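Subject: Re: [imton-sim] gripper parks 28 mm high over the table, every time

Hi all,

I went down the same hole in May, so let me save you a weekend if I can. Quoting the original so the rest makes sense:

> On July 19, 2024, the Ansari bench list wrote:
>
> Our simulated cell has one arm next to a dining table, standard
> Haltar room pack, and the job is picking up household stuff and
> putting it in a box. Since we swapped the table model the
> fingers stop 28 mm above where they should. Same offset at
> every corner. We re-ran the arm calibration twice and nothing
> changed. We also get a twitch at the wrist in the first second
> after a reset. Is this the arm model or the room? And is there
> a sane order for setting one of these up from scratch?
>
> We're on the stock config, 300 resets per night.

My bet is the room. If it were the arm you'd see the error grow as you reach farther out, and you say it's the same at every corner. A flat offset smells like the collision shape of the table being taller than the table you see. The room packs ship a simple block for the collision part, and if somebody made the new top thinner and didn't touch the block, well, there are your 28 mm. Calibrating the arm won't do a thing for that (I did it four times before I caught on, so you're ahead of me).

Turn on the collision overlay and look at the near edge of the table from the side. If there's a band sticking up past the wood, you've got it. Fix the block, save the room, and please rename the file while you're at it! I overwrote mine and then pulled the old one back from the Lollura server two days later without noticing.

As for the order, this is what I do now when I build a table cell. It's not official, just what stopped hurting.

1. Floor and table first, no arm, no props. Check the overlay against the visible top before anything else goes in.

2. Chairs next. People leave these for last because they're "just background" and then the elbow goes through a backrest. Mine have holes punched in the backs and I don't bother modeling the holes for collisions, a plain slab is fine. Give them a fixed base too, or a bump will send one across the room.

3. Base of the arm on the floor beside the table. Type the position in, don't drag it. Dragging left me with a base sunk a hair into the floor, and that was my startup twitch. The solver shoves the thing back out and the wrist gets the worst of it. I'd look there for yours.

4. Props, one at a time, with a reset between each. Flat things like a racket want to be dropped from a tiny height and left to settle. The box is the fussy one: make sure the flaps are separate thin pieces and the inside is really hollow, or everything you "put in" will sit on an invisible lid. Ask me how long that one took.

5. Park pose. Fingers straight down and near the middle of the table, with clear air under them. I keep it between the box and the head of the racket, so one look after a reset tells me if either has drifted. Save a render of it and compare the next time you touch the room.

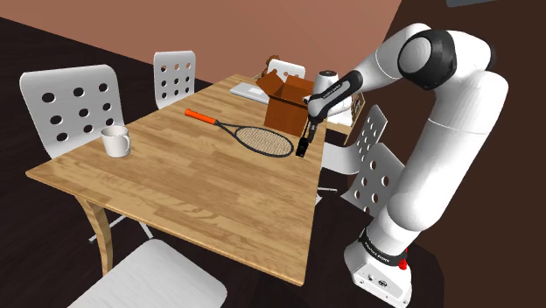
6. Now the touch test. Bring the fingers down slowly on bare wood at the four corners you can reach and write down the height where contact first shows up. All four should agree. If they agree with each other but not with the table, go back to step 1. If they don't agree with each other, then it's time to suspect the arm.

7. Long run. I do 1,000 resets with the arm standing still and only then let it move. Boring, but leave it overnight and look for props that wandered.

On upkeep – I redo steps 5 and 6 any time a room file changes, even if the change was "only colors." The last time I skipped it I threw out 2,510 recorded grasps, and I'm still a little sore about it.

One more thing about the twitch. If the base height turns out fine, check whether your reset sets joint positions but leaves the old velocities in place. The stock config did that in the version I had, and there's a switch for it in the reset section. Zero both. Then hold the arm for half a second before you let the controller have it.

Could you post the table's collision height and the visible height, both numbers, straight from the room file? And the base height while you're in there. If the first two match I'm wrong and we can start over with the gripper – finger length would be my next guess, if somebody swapped the fingers around the same time as the table.

My cleaned-up table block is in the list's file area under "table_flat_v3" if you want to drop it in and compare. Keep a copy of yours first.

Good luck, and let us know!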